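Handout 4: How a Musical Is Built

Please read these notes before the listening hour. They cover the material from the Whitfield lectures, but they do not replace the libretto.

1. The opening number
The opening number gives the audience the rules of the evening. We learn where we are, what kind of people live there and how they sing. In "Bamik", our study piece, the chorus sings for 18 bars before any main character enters. Mark the place where the key changes.

2. The "I want" song
It usually comes early in act one. The main character says what is missing in her life. Ask if the melody goes up when the wish is named. In "Bamik" it goes down, and I would like you to think why.

3. The end of act one
The conflict must be open when the lights come up. The first act of our piece runs 90 minutes in the Pletstead version, which many critics found too long. The Lirnmont version cuts one duet and moves the quarrel closer to the interval.

4. The reprise
A reprise brings back an earlier melody with a new meaning. Compare pages 2 and 111 of the vocal score. The notes are almost the same, but the tempo and the words are different.

For November: write one page on any reprise you know well. Do not retell the plot.

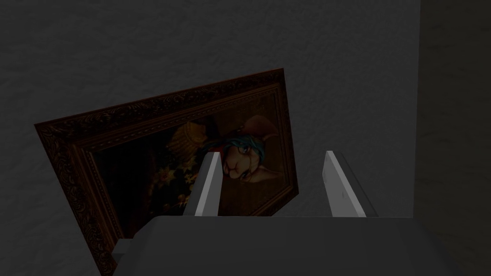
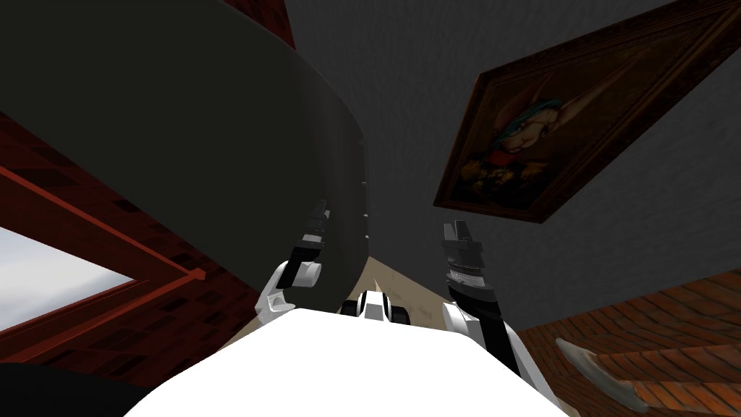 One student objected in the last seminar that a reprise is often only a practical thing, a way to fill time while the set is changed, and that we should not look for a deep meaning in each one. I agree in part. Please bring a case for either side.

Related items
Handout 3: Overture and Entr'acte
Handout 5: Dance as Story
Reading list, act two
Vocal score loans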